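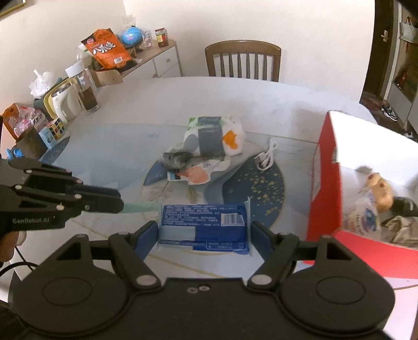 About Hastano

Hi, I'm Nour Issa, and I started Hastano with one folding table, a lot of extension cords and a landlord who was very patient about the noise. We're a small company and we teach robots to do ordinary things with their hands. Picking up a snack, putting a lid back on, moving the kettle out of the way. If you've come to our open day you already know most of this, because I probably told you all of it while you were trying to take your coat off!

What we do all day

Mostly, we pick things up. One of us takes a gripper in hand (you hold it yourself, there's no arm on the end of it) and does some small household job with it, over and over, while a camera on the tool records what's going on between the fingers. Those recordings are what the robots learn from later. People expect a big machine behind glass and then we hand them something that feels closer to a pair of kitchen tongs, and I love watching their faces when that happens.

We work on real tables with real stuff on them. Snack packages are a favorite of mine. They slide, they squash, they have those crimped ends that look so easy to grab and aren't. A box is easier, a Rubik's cube is easier still, and a thin cable on a patterned tablecloth is my personal enemy. I keep it on the table anyway.

We don't tidy up much first, either. My early recordings were all done on a bare white desk with one object in the middle, and the robot that learned from them was wonderful on a bare white desk. Then we took it to a lunch table and it had a terrible afternoon. So now there's a kettle in the corner, and a jar, and wrappers, and whatever else a table in somebody's home would have on it.

The open day

We hold it once a year, and the one I still talk about most was 12/14/22. We'd planned for a quiet afternoon with 11 chairs and ended up with people standing in the hallway, which was great, and also I ran out of cups in the first half hour.

Here's how it goes if you want to come. You get a short hello from me (I do try to keep it short). Then we do a demonstration at the round table, usually somebody from the team picking up a package from flat, turning it and setting it down again, slowly enough that you can see how the jaws close. After that it's your turn. You hold the gripper, you squeeze, you miss, you squeeze again. Kids are very good at this. Adults tend to hold their breath.

My favorite visitor question so far came from a retired bus driver who wanted to know why we didn't just use gloves with sensors in them. We ended up talking for so long that the second demonstration started without me. The short version of my reply was that a glove records what a hand does, and a robot with two jaws can't do what a hand does, so we'd like the practice to be done with two jaws from the start. He told me he still thought gloves were better. He came back the next year, so I'm counting it as a draw.

After the tables we show some recordings on the big screen, and you can see the whole thing from the tool's point of view. It makes some people a bit seasick. Sit near the back if you're one of them.

Who we work with

Homix is our partner for kitchens. They lend us a room with a proper sink and a stove, and in return they get to tell us when our robots are being rude to the crockery. Gunn is our little in-house program for sorting and labeling recordings, named after nothing in particular, and Wedar is the project where it all comes together: a two-handed helper for people who find packaging hard to open. My aunt has bad wrists and she's the toughest tester we've got. She wants it to do jars. We're getting there!

There are four of us full time now, plus students who join every September and are usually better than me with the grippers by the second week. Between us we've made around 2000 recordings for Wedar alone, and quite a few of those are of me dropping things.

Coming to see us

School groups are welcome, and so are neighbors, people who build robots, and people who've never liked them much. You don't need to know anything beforehand. Tie long hair back, push your sleeves up, and leave big bags by the door so the cables stay where we put them. Please ask before you eat anything off a work table.

Groups should write to us at least two weeks ahead so we can set up enough tables. If you'd like to try a two-handed job, say so in your message and I'll save you a spot. It's harder than one hand and a lot more fun, and I'll be standing next to you the whole time, probably talking.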